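Can a machine do the dishes yet? The lunchbox and cup gallery

Every September we come back to the same old question on this page, and every September the answer creeps along a little further. Can a machine tidy up after lunch? I don't mean a dishwasher (we love ours dearly), I mean the picking up, the putting away and the hunting for the right lid. This time we've stuck to the humble plastics drawer, with a lime-green favourite and a neon-coloured cup.

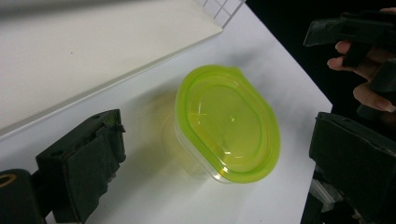
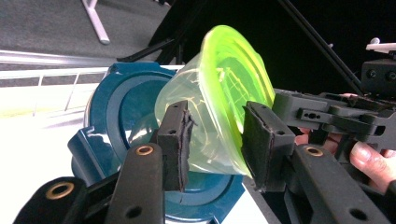

Light plastic things are harder than they look, I'm afraid. A china mug is heavy and stiff, and it forgives a clumsy grab, but thin plastic gives way under a squeeze and see-through sides are a real bother for cameras. My own sink still gets emptied by hand, usually at 5 on a Monday with the radio going, and I can't see that changing this year. Stacking the drawer neatly, though? I'd give that 2 years, maybe 4, and I'll happily eat my words over a cup of tea if I'm wrong!

Recent galleries
Folding tea towels, the long way round
Sweeping up at the Koltero workshop
Shelf stacking in Dutedside

Contact Dillitz | Copyright Dillitz | Back to top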